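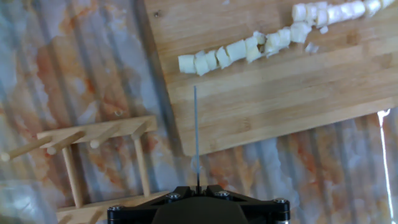
4.2 Chopping as a contact-rich task

Chopping was chosen as the third task in the Netasance suite because it combines a rigid tool, a soft object and a hard stop. The arm has to carry the blade down until it meets the board, and the force at that point rises within a few milliseconds. A policy trained only on joint positions tends either to stop short of the board or to press on after contact.

Demonstrations were recorded by teleoperation with the Rokex interface. The set contains 953 single strokes, each labelled with a start pose, the moment of contact and a release height. Strokes with a missing label were dropped before training. The food was placed on a bamboo board, and the board pose was changed between episodes, so that the policy could not rely on a fixed cutting line. A cleaver held in the gripper served as the tool. Its blade is treated as a rigid extension of the flange, with one free parameter for tilt in the grasp. Before the first stroke, the lower end of the blade is brought to the board surface to set the height reference. 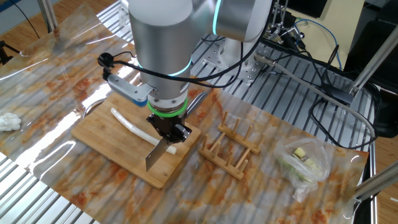 4.3 Stroke segmentation and control

The Gekon controller divides each stroke into approach, cut and retreat. Approach and retreat are run under position control. During the cut, the vertical axis is switched to admittance control with a force limit, while the two horizontal axes remain stiff. The step between strokes is predicted from the wrist view and the fixed view together. Removing the wrist view made the spacing of the pieces less even, mostly towards the end of the row, where little uncut material is left and the blade hides it from the fixed camera (Figure 8). 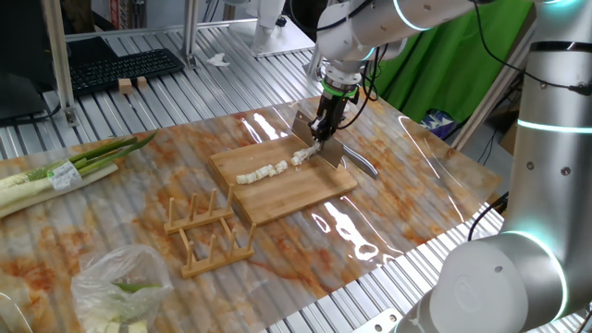 Figure 8. Cleaver stroke at the end of a row of leek pieces, fixed view.

A stroke was counted as complete if the piece separated without a second pass. With both views, 95 per cent of strokes in the test set were complete. Most of the remaining strokes left a thin outer layer joined at the board side. The Alemneh baseline, which has no force term, showed the same fault more often and also shifted the board in several episodes.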